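[skevow-spaces] Re: Re: big room, bad echo, what did you do overhead?
From: Aniela Kalinowski
Date: 19/09/2022

Hi all,

Sorry for the slow answer, Hubert, I've had your message starred and kept meaning to sit down with it. I'm quoting most of it so people who just joined can follow along.

Hubert Stępień wrote:

> We're about to sign for a big single room, hard floor, and
> nothing overhead but the underside of the roof and whatever
> the last tenants hung from it. It looks great. It sounds like
> a swimming pool. I clapped my hands and I swear I could have
> gone out for coffee before it stopped.
>
> My partner wants a drop ceiling. I hate drop ceilings. The
> quote we got would also put it low enough that the whole
> point of the place is gone. Did anybody on here leave the
> ceiling open and still manage to hold a conversation? Aniela,
> didn't you go through this at Zerenus?
>
> Also, does anyone have opinions on painting pipes? Ours are
> four different colors and one of them is sort of salmon.

Yes, we went through it, and yes, we left it open! We argued for most of January and I was on the drop ceiling side to begin with, so you're hearing this from a convert.

Our ceiling is white corrugated panels with white beams, and the pipes are all out in the open and run on a diagonal toward the back of the room. That diagonal is the thing that sold me. I used to think it looked like a mistake, and now when I walk into a room with a flat grid overhead I feel like somebody put a lid on it. It also makes the far end look farther away than it is, so if you're planning on people shouting across to each other, think again (they will do it anyway).

Okay, the echo. What I'd do first, before you buy anything, is move in. I mean it. We had a Dremitz quote for hanging felt baffles over the entire room, and Osian Pugh talked me into waiting until we had furniture in. By the time the tables and shelves were in and people had coats hanging on things, it was a different room. Not a quiet one, but you could hear the person next to you. We ended up ordering 30 baffles instead of the 105 on the quote and hung all of them over the end where people sit and talk. The rest we left alone.

A few things I'd pass on about hanging them:

Hang them vertically, between the beams, so you still see the ceiling. From the door you mostly see the thin edge and your eye goes right past.

Stay off the pipes. I know it's tempting, they're right there. Our landlord has it in the lease and yours probably does too. Beam clamps, and wire long enough to let you fuss with the height afterward. We cut ours too short the first time and had to redo a whole row — I was on the ladder and I was not gracious about it.

Get white or a very pale gray. We tried charcoal samples because they looked smart in the catalog, and against a white ceiling they looked like laundry.

Buy the rug. I resisted the rug for ages. A big thick rug under the meeting table did more than I would have believed, and it was the cheapest thing on the list. Ours came from a closing-down sale and it's an awful brown. I've stopped noticing.

Now, paint. If your beams and panels are already white, paint the pipes white too and be done with it. The salmon one will bother you every single day otherwise. We used Marciniak flat white, and flat is the important word there; Christos Politis did a test patch in semi-gloss for me and every bump and drip on that pipe suddenly had its own little highlight. Ask before you paint anything to do with sprinklers, though. The heads never get painted, and the inspector will want to see the labels on the lines, so mask those off or replace them once the paint is dry.

Dust is the part I'd warn you about. Corrugated panels have all those grooves, and pipes have tops. You can't see the tops from the floor, which is lovely until the heat comes on for the first time in the fall and everything that's been sitting up there decides to come down on your keyboard. We do a cleaning day twice a year now with an extension pole and a microfiber sleeve, starting at the back and working toward the door, and everything gets sheets thrown over it. It takes a full day. Put it in your budget if you don't want to do it yourself, and don't let anyone use a leaf blower. Please don't ask.

What I still haven't solved is rain. A hard shower on that roof and phone calls are over, you just wait. I sort of like it, but I'm not the one selling things over the phone. If anyone has dealt with rain noise from the inside, without covering everything up, I would really love to hear it.

One more thing for Hubert: a drop ceiling would hide the salmon pipe, I'll give your partner that much. But get them to stand in an open room for an hour with people in it before you decide. You're both welcome to come stand in ours.

Aniela

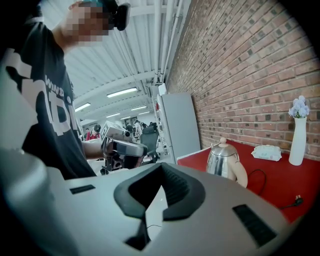

Ruwan Begum wrote:

On the rain noise, we got somewhere with ours but it had to be done from the outside. The roofer laid a rubber membrane over the top when it was due for work anyway, and the drumming went down to a sort of mutter. Nothing we tried from below made a difference I could hear, and I spent 100 dollars on foam finding that out. So Aniela, I'd ask your landlord when the roof is next up for repair and try to get in ahead of it.

Agree on white baffles and agree very strongly on the rug. I'd add curtains if Hubert has any big windows. Ours are plain heavy cotton and we leave them half drawn on the street side.

Hubert, which way did the two of you go in the end with the lease?

Ruwan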